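Gutholm's old computers get a stay of execution

18 March 2018

Gutholm council has discovered that it owns 2,642 desktop computers, a figure that surprised everyone present at Thursday's meeting, including the department that bought them.

The count was ordered last September, after a cupboard door at the Gredandale branch library gave way under pressure from within. It has taken six months, and covers schools, libraries, two swimming pools and a bandstand. The bandstand's computer is understood to have been there since the jubilee and is still switched on.

Nearly 1,000 of the machines are no longer used by anyone. The original plan was to pay the contractor Antunes to take the lot away and shred them. Antunes sent in its quote, members read it, and a sudden enthusiasm for repair swept the chamber.

Under the scheme agreed on Thursday, 200 of the better towers will be opened up, cleaned out and passed to households that have asked for one. Anything beyond saving will be stripped for memory, drives and power supplies before the metal goes for scrap. 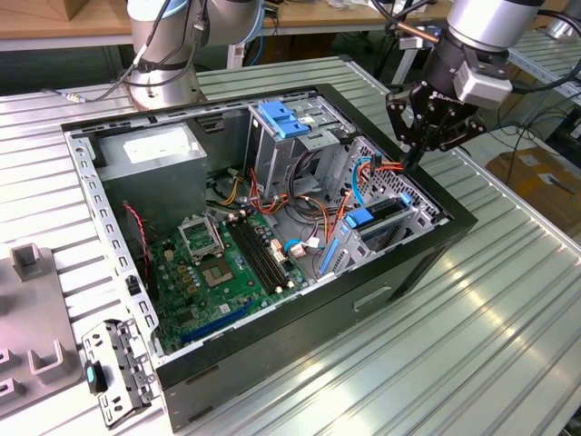
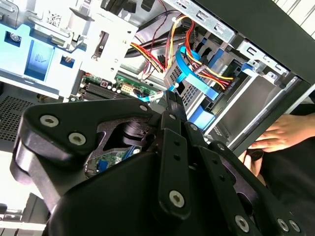
Chi-keung Lu, who chairs the reuse panel and has been asking for this since the last time the council bought new computers, was gracious in victory. "I first raised it 12 years ago," he told members. "I would like the minutes to show that I have raised it at regular intervals." The minutes will show it, the clerk confirmed, as they did on the previous occasions.

Not all went smoothly. Councillors spent forty minutes on whether the refurbished machines should carry a sticker bearing the town crest, and a further ten on the size of the sticker. An amendment to leave the crest off altogether was lost by one vote. The wiping of old files, which the auditors had marked as urgent, was agreed in under a minute.

Residents of Duton, who share Gutholm's library service but not its council tax, will be able to apply once local requests have been met. Their parish clerk has written to say that this is noted.

Application forms will be available from next month. They can be filled in online only, a point that one member of the public gallery asked the panel to think about on the way home.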